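Himville Workbench Top, Solid Beech

Item no. 3865
Maker: Himville
Availability: Ships from the Wusdale warehouse

The Himville bench top is a solid beech work surface for repair shops, school shops and packing rooms. Boards are edge-glued in full-length staves, planed on both faces and sanded before oiling. The top is sold without legs. It fits the Bukov steel base and most four-leg frames with a flat mounting rail.

Specifications

Length: 72 in
Depth: 30 in
Thickness: 1 3/4 in
Finish: two coats of Rind hard oil, clear
Edges: eased, front and back
Rated load, evenly spread, on Bukov base: 277 lb
Mounting: slotted steel brackets, eight, with screws

Mounting

Wood moves across the grain with the seasons. The slotted brackets let the top slide slightly on the frame and must not be replaced with fixed plates. Drill pilot holes 1 in deep. Set the screws in the middle of each slot and tighten until the washer no longer turns by hand. Check them again after the first heating season.

Let the top rest flat in the room for three days before mounting. Do not lean it against a wall.

Care

Wipe with a damp cloth and dry at once. Oil once a year in a dry shop and twice a year where the air is humid – February and late summer work well in most places. Dents can be raised with a damp cloth and an iron on low heat, then sanded lightly along the grain and oiled again.

Standing water will leave gray marks. Solvents strip the finish and should be kept off the surface.

Options

Rear tool ledge, 4 in high
Vise cutout, left or right
Unfinished top, for customers applying their own coating

Tops with a vise cutout are made to order and cannot be returned. All other tops may be returned unused within 30 days, in the original carton.

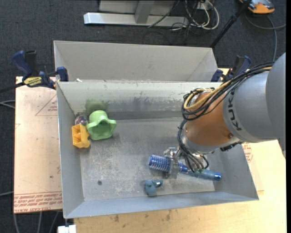 Can the top be cut to a shorter length?
A circular saw with a fine-tooth blade will do it. Seal the fresh end grain with two coats of Rind hard oil the same day, and keep the end brackets at least 3 in from the new edge.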